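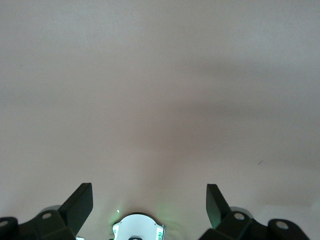

Pale surface with one small dark mark, right side.

Print | E-mail

January 8, 2020 - Plullville shop

Kincaid pickup, rear leaf springs. Truck came back with the same clunk we heard in December, left rear, only when backing out with a load. Odometer 1,912 miles since the spring swap. Shackle bolts checked again, all at spec. Center bolt fine. Emmett Lindqvist thinks it is the bushing in the front eye and I am starting to agree. The Pilla bushings are softer than the Ison ones we took out, and the left one has a shiny ring on the outer face. Right one looks normal.

Put 18 bags of sand in the bed and had Emmett rock it in reverse while I listened underneath. Clunk on every other try. Loosened the U-bolts, reseated the axle pad, torqued again. Less noise but still there.
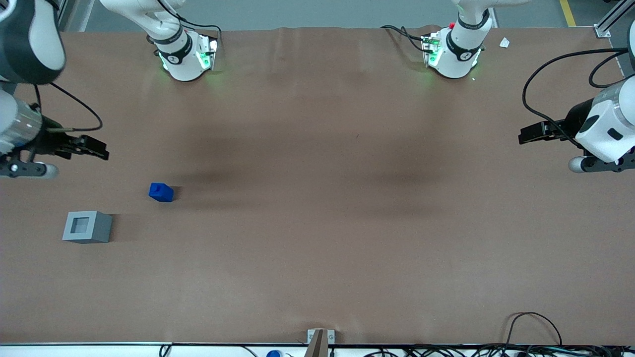 Next thing is to press the Ison bushings back in, left side first, and drive it loaded for 26 miles on the quarry road. If it goes quiet, do the right side too and send both Pilla parts back. Periklis Nikolaidis has the press until tomorrow noon. Need 2 new eye bolts - the old ones are grooved and I don't want to reuse them.

Sand is still in the bed. Leave it there.

Print | E-mail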